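Ticket: Bench rules for shared arm stations, request for clarification after repeated protective stops
Queue: Automation Support, Harnard
Product: Brulora bench station, dual arm
Site: Grostwood
Priority: Normal
Raised by: Fanni Pálfi
Assigned to: Alun Llewellyn
Status: Resolved, pending document update

Summary of request

The site reports that the station enters a protective stop during bin tasks, most often when a gripper descends between the walls of a storage bin to take up a small lidded container. The stop clears on acknowledgement and the task can be resumed. Operators on different shifts have been applying different rules about bin position, who may acknowledge the stop and what must be recorded. The site asks which rules apply and whether the contact threshold may be raised.

Entry 1, Fanni Pálfi

The station has been stopping with message "Contact limit, wrist". The message appeared on both shifts on Thursday. The morning operator moved the bin and carried on. The afternoon operator left the bin where it was, acknowledged and carried on. Neither entered the stop in the station log, as the log sheet has no column for it. Please advise on correct practice. The site would prefer not to lower the speed any further.

Entry 2, Alun Llewellyn

Thank you for the report. Please do not change the contact threshold. Under the site operating rules, the threshold may be altered only by the named station supervisor, with a written entry stating the previous value and the new one. Kindly confirm:

The threshold currently set.
Whether the bins are placed against the bench marks or by eye.
Whether the gripper fingers have been exchanged since the last calibration.
How many cycles have been completed since the last calibration.

Entry 3, Fanni Pálfi

The threshold is at the delivered value. Bins are placed by eye. The bench marks were removed when the top was cleaned and have not been replaced. The fingers were exchanged in June by Danang Sitompul. The cycle counter was not reset at that time, so I can say only that the total is past 2000.

Entry 4, Alun Llewellyn

The exchange of fingers requires a new tool calibration before the station is returned to use. There is no record of one. Please take the station out of service, attach the tag to the controller and ask Mr Sitompul to carry out the calibration procedure in section 8 of the station handbook. The result should be sent to this ticket within 48 hours.

Entry 5, Danang Sitompul

Calibration completed on both arms. The left arm was within tolerance. The right arm showed an offset in the finger length and has been corrected. I ran 50 picks from a bin with no protective stop. The fingers, mounting screws and wrist cable were inspected and no damage was found. Tag removed with the agreement of Dolores Pruitt, station supervisor.

Entry 6, Dolores Pruitt

I confirm the above. I would ask that Support state the rules in this ticket, in a form which can be copied to the station folder. Two operators here were trained under the older Desjardins procedure and have been following it in good faith.

Entry 7, Alun Llewellyn

The following applies to all bench stations at the site with immediate effect and replaces any local version.

1. The working area of the arms is to be clear of hands whenever the drives are on. Any bin that has to be moved is moved with the drives off.
2. Bins are placed against the bench marks. Marks that have been removed are to be restored before the next session.
3. Containers inside a bin are to be closed. An operator who finds a lid unfastened stops the task and closes it by hand, with the drives off.
4. A first protective stop may be acknowledged by the operator after looking at the fingers and the bin. A second stop in the same session is referred to the supervisor.
5. Every stop is recorded, with the time, the message and the name of the person who acknowledged it.
6. Any exchange of fingers is followed by calibration and a reset of the cycle counter. Both are signed for.
7. Desks near the bench remain outside the marked boundary. Persons seated there do not need to leave during a task, provided the boundary has been checked that day.

Entry 8, Faizal Pillai, Documentation

The log sheet will be revised to include a column for protective stops. Rules 1 to 7 will be added to the station handbook. Bench views for the revised section are placed below.
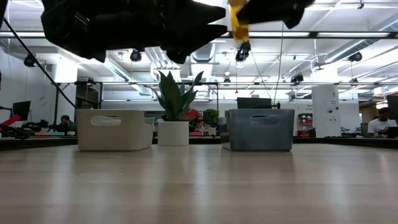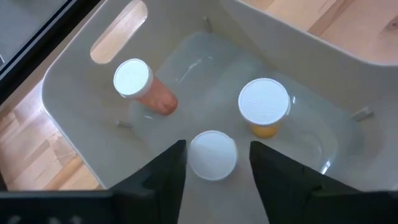
First view: bench with two storage bins and a potted plant, arm above. Second view: gripper fingers either side of a lidded container inside a bin.

Entry 9, Alun Llewellyn

Accepted for the handbook. The ticket will be closed when the revised log sheet has been issued to Grostwood.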